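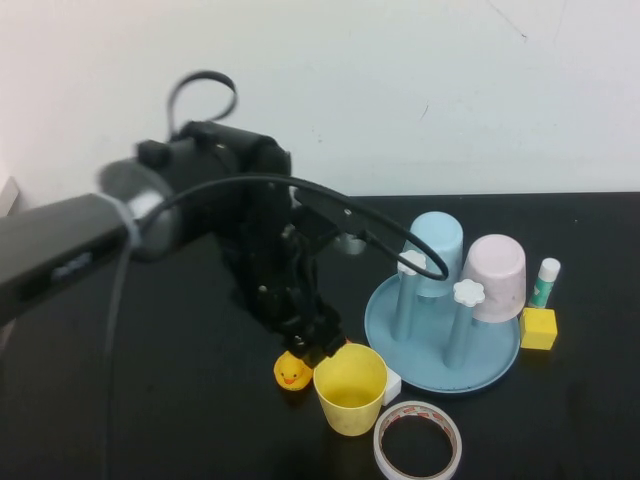

Home Kitchen Fixing things Garden About me

How to get tea stains out of mugs (without wrecking them)

Last updated July 2025

I drink a lot of tea. Strong tea, left to sit while I do something else, then reheated, then forgotten again. So my mugs get that brown tidemark on the inside that no amount of washing-up liquid will touch, and for years I just lived with it. Then my sister-in-law came to stay in May, held one up to the window and asked if it was meant to be that colour inside. Right then!

I've tried most of the methods going since that visit, and this is the one I've settled on. It's cheap, it doesn't smell, and most of it is waiting about.

What you need

Bicarbonate of soda, the ordinary baking kind. A soft cloth or the soft side of a sponge. Warm water. An old toothbrush if your mugs have awkward handles or a ridge round the bottom. For really bad ones, some white vinegar or a denture tablet (yes, really, more on those further down).

Step 1: Wash the mug first

Just a normal wash in hot soapy water. There's often a thin greasy film on there, especially if you take milk, and the bicarb works much better once that's gone. Tip the water out but don't dry it.

Step 2: Make a paste

Put 2 teaspoons of bicarb straight into the damp mug and add a few drops of water. You want it like toothpaste. If it runs down the side it's too wet, so shake in a bit more.

Step 3: Rub it round

Use the cloth and your finger and go round in small circles, starting at the top where the line is worst. You'll see the cloth go brown almost straight away, which I find very satisfying. Don't press like mad. Go round twice gently, and get the toothbrush into the corner at the bottom.

Step 4: Leave it

Smear what's left of the paste over any marks that are still there and walk away for 14 minutes. Why 14? It's how long my radio quiz lasts. Ten would do, and so would half an hour.

Step 5: Rinse and look

Rinse with warm water and look at it in daylight, as kitchen lights hide a lot. If there's still a shadow, do it again before you move on to anything stronger.

For the really bad ones

I've got an old Fairclough mug that lived in a shed with my dad and it took more than bicarb. Two things worked on it. The first was filling it with half white vinegar and half hot water from the tap, and leaving it for an hour. The second was a denture tablet in warm water overnight, a tip from Denise Cropper at my choir. The tablet won by a mile. Wash well afterwards, obviously, or your first cuppa will taste of mint.

Please don't use bleach. I know people do, but I don't like it near anything I drink from, and you must never mix it with vinegar as it gives off a nasty gas.

Things to watch out for

Gold rims and hand-painted bits: keep the paste well away. I took half a gold band off a lovely cup that Ama Essien gave me and I still feel bad about it.

Wire wool and green scourers: no. They scratch the glaze, and the tea gets into the scratches and you end up worse off than when you started.

Crazing: if your mug has lots of fine cracks in the glaze, the stain may be underneath it and it won't shift. I keep mine for pens.

Travel mugs: bicarb is fine on stainless steel, but take the rubber seal out of the lid and do that on its own. Go on, have a look under it. Mine was horrible.

Keeping them clean

A quick rinse as soon as you've finished does more than anything else. Hard water makes staining worse too - we've got very hard water here, and when I stayed with a friend in a soft water area her cups were spotless. I do all of ours on the first of the month now, lined up by the sink with the radio on, and it takes less time than the ironing.

Coffee marks come off the same way, by the way, usually a bit quicker.

94 shares 14 comments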